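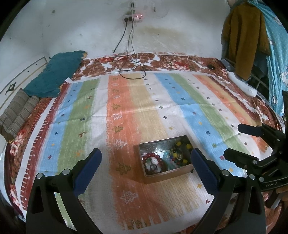 Restringing a beaded necklace at home

If you've got a necklace that has gone a bit slack, with a gap showing near the clasp, please don't wait for it to let go in the middle of the shops! I did exactly that at the Plumby markets one May and was still finding beads in my handbag at Christmas. Restringing is a lovely, slow job for an evening, and you'll need very little to do it.

What you'll need

Nylon beading thread (I buy mine in Iltbridge, but any craft shop will have it)
A fine beading needle
Sharp scissors
Jeweller's glue
An old towel

Step 1. Lay the towel flat and set the necklace out on it in a curve. If the beads are graduated, or the colours run in a pattern, take a quick snap on your phone before you cut anything.

Step 2. Snip the old thread beside the clasp and slide the beads off a few at a time, keeping them in order. Give them a wipe with a barely damp cloth while you're there (no soaking, especially for turquoise or anything dyed).

Step 3. Cut your new thread. For a 22 inch necklace I use double the length plus another 8 inches, and I've never regretted the extra.

Step 4. Thread the needle, tie one end to the clasp with 2 firm knots, and start stringing. Should a bead refuse to go on, try it from the other side before you reach for a thinner needle.

Step 5. Hold it up every so often and let it hang. You want a gentle drape, so leave a whisker of slack before knotting on the other half of the clasp.

Step 6. Put a tiny dot of glue on each knot, leave it overnight, and trim the tails in the morning.

Old glass beads sometimes have sharp little edges around the hole, and those will saw through nylon in no time. I'd use fine beading wire and crimps for them instead.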